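Weighing small wooden blocks on a pocket scale

Sreekumar Amin, updated July 2013

A pocket scale is good enough for sorting blocks by weight if it is set up the same way every time. The steps below are the ones used for the Lilar block set. They assume a scale with a backlit display and a flat square platform.

Setting up

1. Put the scale on a hard, level tabletop. Varnished wood is fine. Cloth, foam and cutting mats are not – the feet sink and the reading wanders.

2. Turn the scale so the display faces you and the backlight can be read without leaning over. On a glossy top, move it out of any strong glare.

3. Stand the block to be weighed on the table in front of the scale, clear of the housing.

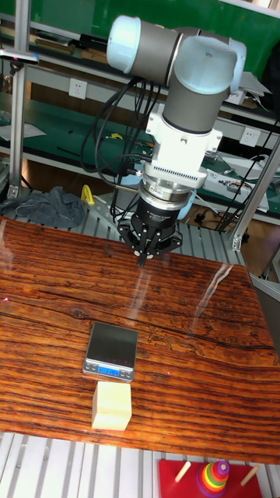 4. Switch on with nothing on the platform and wait for the display to settle. Check the unit. Most pocket scales cycle through grams, ounces and carats on one button, and it is easily bumped.

5. Press tare. If zero does not hold, close the windows and start again.

Weighing

6. Lower the block onto the middle of the platform. Do not drop it. A block that overhangs one side can read light.

7. Let go completely, wait for the digits to stop, and write the number down before touching anything.

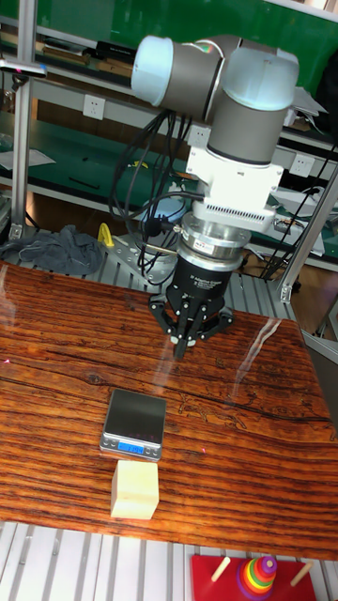

8. Lift the block off and look for a return to zero. A drift of one digit in the last place can be ignored. Anything larger means re-taring and repeating.

9. Take three readings per block and keep the middle one. Wanpen Wannasri's sheet has a column for each, and block 152 shows why: its first reading was well out.

10. Wipe the platform with a dry cloth every dozen blocks or so. Sanding dust builds up faster than expected.
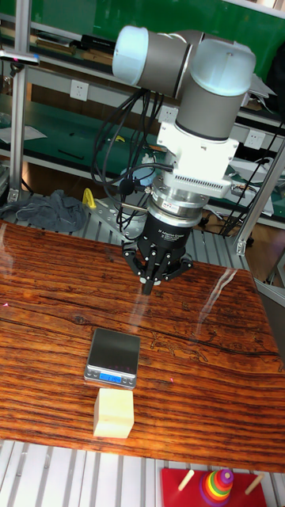

Storing the readings

Enter the block number first, then the weight, then the unit. Unsanded blocks go on a separate sheet – they will need weighing again after finishing.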